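开放日逛展小记:机械臂、草莓和一肚子咖啡

2018年3月21日,我去了Storov的开放日。本来只打算待一个上午,结果一直晃到他们开始收椅子才出来(脚是真的疼)。地方在Clestotley园区最里面那栋楼,门口没什么牌子,我绕了两圈,最后还是跟着一群背双肩包的学生混进去的。

先交代一下,我不是做这行的,平时写点科普稿子,对机械臂的了解基本停留在“会动、挺贵”这个水平。所以下面的内容请当成一个外行的游记来看,说错的地方欢迎在留言里纠正我!

开放日分上下两场,上午是仿真演示,下午是参观和提问。我报的是上午那场,名额一共28个,来的人明显超了,后排有人干脆坐在窗台上。带我们的是Nelly Mamani,语速飞快,中英文混着讲,讲到兴奋的地方会把激光笔当指挥棒用。她负责的项目叫Mulis,说白了就是先让机械臂在电脑里把活儿练熟,再搬到真家伙上去。

一、仿真演示

大屏幕就在我正前方,位置好得不得了。Nelly说今天的任务很朴素,跟碗和水果打交道,大家别期待后空翻。底下笑成一片,我旁边的小朋友倒是很失望,小声问他妈妈为什么不能后空翻。
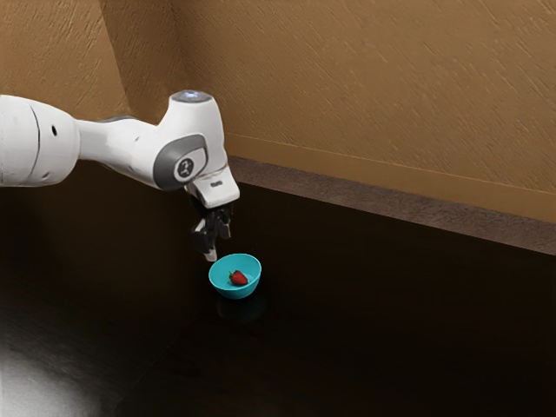
仿真里的一幕:白色机械臂的夹爪张着,悬在青绿色的碗上方偏左一点,碗里躺着一颗草莓。我最喜欢的是黑亮桌面上那团暗暗的碗的倒影,盯着看了好久,差点漏听后面的讲解。

二、提问时间

演示完有一段自由提问,气氛比我想的热闹多了。有位老先生问得特别细,从夹爪张开多大一直问到摄像头放在哪儿,Nelly索性把键盘推过去让他自己转视角玩。我也厚着脸皮问了一个:为什么偏偏选草莓?她说草莓软,形状又不规整,拿来当题目比方块有意思。还说他们组里为了选碗的颜色吵过一架,最后投票定的,我听了觉得这工作真不错。

Gilles Bouvier接着讲了讲仿真和现实之间的差距,他是做物理参数那一块的,讲得比较慢,我反而都记下来了。大意是:屏幕上看着像,手感未必像,摩擦和软硬稍微差一点,真机上就可能完全是另一回事。所以他们同一个任务会换着花样反复跑,碗挪一挪,光变一变,草莓转个方向。他们手头这组变化有46种,他原话是“还远远不够”。

有人追问能不能直接跳过仿真、全在真机上练。Gilles想了想,说可以啊,只要你有足够多的草莓和足够好的脾气。

三、走廊和咖啡

中间休息的时候我去走廊转了转,墙上贴着Rey小组的海报,讲的是怎么给演示数据做标注。字很小,我蹲着看完了两张。咖啡是免费的,喝了多少杯我就不说了,反正那天晚上没睡好。点心里有一种柠檬小蛋糕,去晚了就没有了,下次想去的朋友请先直奔点心台!

顺便认识了两位从外地赶来的老师,坐了5个多小时的车,想看看能不能把这套演示搬回学校的课堂。Nelly当场就给他们留了邮箱,还送了一沓贴纸,我也蹭到一张,现在贴在电脑上。

四、给想去的朋友

下一次开放日定在4月,还是在Clestotley,需要提前在网上登记。上午场建议早点到,前排视野好,坐后面的话屏幕会被柱子挡住一截。园区里吃饭的地方只有一家,排队很长,自己带个三明治比较稳妥。停车场在北门,从那里走过来要过一座小桥。

下午参观的照片我还在整理,手机存得乱七八糟,弄好了会另开一页放上来。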